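3.2 Alumni recognition and school attachment

Records covered 1,085 graduates of the Trinwood district, 11 of whom had received an alumni award. Award files were coded by Haslam and Crabtree, and disagreements were settled by a third reader.

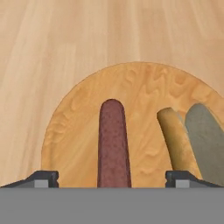

Figure 3. Round wooden board on a paler wooden surface (simulated).

Survey items on attachment used a four-point scale. Staff at Birkett High School returned their forms in March – before the awards evening – and were analyzed separately.

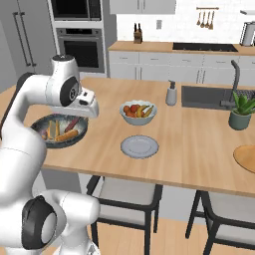 Nonresponse was highest among the oldest classes, so weights were applied by graduation decade.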